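# Work Surfaces and Fixture Boards: Gallery

The Prurkine teaching rooms hold a collection of boards, mats and tabletops used in manual assembly courses. 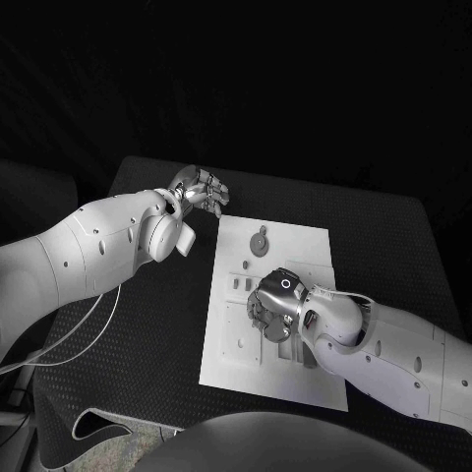
*Text and selection: Aparecida Conceição, Prurkine Teaching Rooms*

The white rectangular board lies on a dark tabletop finished in a fine pattern of small raised dots. Fixtures are mounted on its surface, and one of them appears to be gripped or pushed near the center of the board.

**The tabletop**

Textured tops were introduced in Room 1201 in October, following a review of the older smooth benches. Each top is supplied by Jilitz and is rated for 3000 hours of classroom use. Surfaces are wiped down at the close of each session with a damp cloth. Solvents are not permitted.

**The boards**

Fixture boards are prepared in the Bezerra workshop and issued to course leaders on request. The standard loan period is 50 days. Boards are to be returned with all fixtures attached; missing or damaged parts should be noted on the return slip.

A pale board is preferred for introductory courses. Small parts are easier to find against it, and marks left by repeated handling can be identified at inspection.

**Placement**

Boards are set down with clear space on every side. Course leaders are asked to keep bags, cups and papers off the table while a board is in use. Chairs may remain at the table, provided that they do not obstruct the walkway.

**Storage**

Boards not on loan are kept upright in the Lotel cabinets along the corridor. The cabinets are unlocked at 8:30 a.m. and locked again at 5:00 p.m. Replacement fixtures are held in the lower drawers, sorted by size.

**Use of this page**

The picture may be reproduced in course handouts with credit to the Prurkine Teaching Rooms. Requests for a print copy, or for a loan outside the standard period, should be sent in writing to the loans desk in Room 600.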